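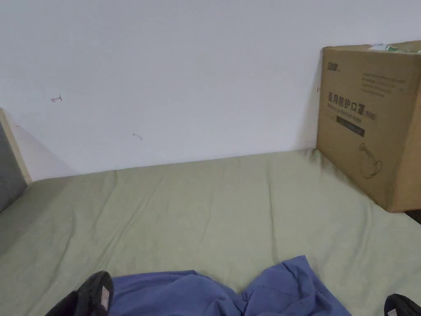

When the folding machine pulls the bedsheet together with the clothes

We have had a Tendport folding arm at home since November. It stands on its own wheels next to the bed, takes one piece of clothing at a time, and folds it on the mattress. Most days it does this well. Then one evening it closed its fingers on a blue garment and also on the sheet under it, and it did not let go. It lifted both, the motor became loud, and the display showed fault 32. My hand was already going to the cloth, which was a mistake. Below I write what I do now, in case somebody has the same machine or a similar one.

First, stop it in the right way

Press the red button on the base and wait until the light is steady. Do not pull the cloth out before this. The arm holds its last position for 3 seconds after the button is pressed, and in this time the fingers can still squeeze. I have a small blue mark under my thumbnail to remember it.

If the button is on the other side of the bed, do not reach across under the arm. Walk around, or take the plug out of the wall. Now I always place the machine so that the button is on my side before I start it.

Free the cloth

With the light steady, turn the gray knob on the wrist slowly to the left. The fingers open by hand. Support the arm with your other hand under the elbow, because it becomes heavy when the brake is off. Take out the sheet first and the garment second. If a thread is caught in the joint, cut it with small scissors and do not tear it.

After this, look at the finger pads. Mine had a piece of lint pressed into the rubber, and with this lint the machine thought that its hand was still full. A dry toothbrush takes it out.

Why it takes the sheet

The manual says only "use a flat surface." A mattress with a cotton sheet on it is flat for a person, but for the fingers it is soft. They push down a little before they close, and a wrinkle in the sheet comes up between them. A crumpled garment on a wrinkled sheet gives the most trouble, and a heap is how clothes usually arrive on my bed.

I wrote to the shop, Devden, and received a kind answer from Priya Pennington. She told me to lower the grip depth by 2 steps in the menu. It helped, but after that the machine sometimes missed thin shirts completely. I went back by one step and I changed the bed.

How to prepare the bed

Pull the sheet tight and tuck it on the long side.
Put a folding board or a stiff tablecloth on top, if you have one.
Shake each garment once and lay it down with the open side away from the machine.
Empty the pockets. A coin gives a different fault, number 111, and then you must start the machine again from the beginning.
Leave free space as wide as the arm is long. A big cardboard box on the bed is inside the swing of the elbow, also when it stands close to the wall. Move it to the floor, together with any small thing lying on top.
Keep shoes and feet off the mattress while the arm is moving. It cannot tell a trouser leg with a leg in it from an empty one.

When to call for service

My neighbor Jhosep Ccori has the same model, and his showed fault 32 with nothing in the fingers at all. In his case the cable at the wrist was damaged, and the repair was under guarantee. If yours gives the fault with open, clean fingers, unplug it and do not try again. The service wants the serial number, which is written under the base, so read it before you put the machine back against the wall.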